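# Felt on a craft table: keep it or rip it off?

*posted in Hobby Rooms & Workspaces*

**pennywhistle_jo**

OK so I need opinions before I do something dumb with a staple gun. I make greeting cards and little bound notebooks, and I'm finally getting a real table instead of using the kitchen. The look I have in my head is this:

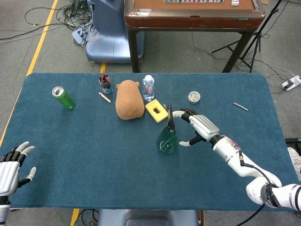
*Teal-blue felt, rounded corners, pens in a clear cup. The color I'm after!*

I love how soft it looks, and I love that a pencil doesn't go rolling off onto the floor every 8 seconds (my kitchen table slopes, don't ask). But my sister-in-law says felt is a lint magnet and I'll regret it by January. Anybody here have it on a table they use every day? Wool or the cheap stuff? Glue or staples?

**grommet100**

I had green felt on mine for three years and I'm with your sister-in-law, sorry. Paper scraps stick to it. Glitter gets in and lives there forever. I do a lot of trimming and I had to put a cutting mat on top anyway, so I was looking at a two inch border of felt and vacuuming it every weekend for no reason. Ripped it off, sanded, put on two coats of clear, never looked back.

**Vanderthorpe**

Disagree with grommet, but I do beadwork so take it for what it's worth. Felt is the best thing I ever did to a table. Beads stay where you drop them! On bare wood they bounce and you find them with your feet. Also it's so much quieter. I work late and my kid sleeps on the other side of the wall.

Get wool if you can stand the price. The acrylic stuff pills where your wrists rest and then it looks like an old sweater.

**pennywhistle_jo**

Ugh, you two are both making sense. grommet, did you glue yours or staple it? I'm wondering how bad it is to undo if I hate it.

**grommet100**

Spray glue. DO NOT. It took me a whole afternoon with a scraper and the smell gave me a headache. If you have to do it, wrap it around the edge and staple underneath, then it comes off in ten minutes.

**misadent_mike**

Name's from my old band, Misadent, before anybody asks again lol

Third option: don't attach it at all. Buy a piece bigger than the table and let it hang over a little. When you need to cut or glue, roll it up and stick it in the corner. When it gets gross, take it outside and shake it. I've been doing this since I moved and I wouldn't go back.

**Vanderthorpe**

Doesn't it slide around on you though? I tried that for a week and it bunched up every time I leaned on it.

**misadent_mike**

Put that rubbery drawer liner under it. Mine doesn't budge.

**Weserum**

Coming at this from the glue side because Jo said bound notebooks. I bind books, and PVA on felt is a disaster. One drip and you've got a hard shiny spot that catches on everything. I'd never have felt anywhere near a glue pot. For cards, sure, fine.

Also no open drinks. I learned that with a can of ginger ale and a stack of finished covers. Drinks go on the windowsill now, all of them, including mine.

**grommet100**

^ this. Thank you. Bare wood gang.

**Vanderthorpe**

Bare wood gang can come find my beads for me.

**pennywhistle_jo**

Haha OK. Weserum, the glue thing is a really good point and I hadn't thought about it at all. I think I'm leaning toward mike's loose piece with the drawer liner, and rolling it back on notebook days. Does anybody know if wool felt can be washed or does it shrink into a potholder?

**misadent_mike**

Potholder. Spot clean with cold water and don't rub hard. Dab.

**Weserum**

Lint roller for the rest of it. Buy the big pack.

**pennywhistle_jo**

Ordering samples tonight, three different teals because I can't trust my monitor. Will post when they get here. If the cat gets to them first you'll hear about that too.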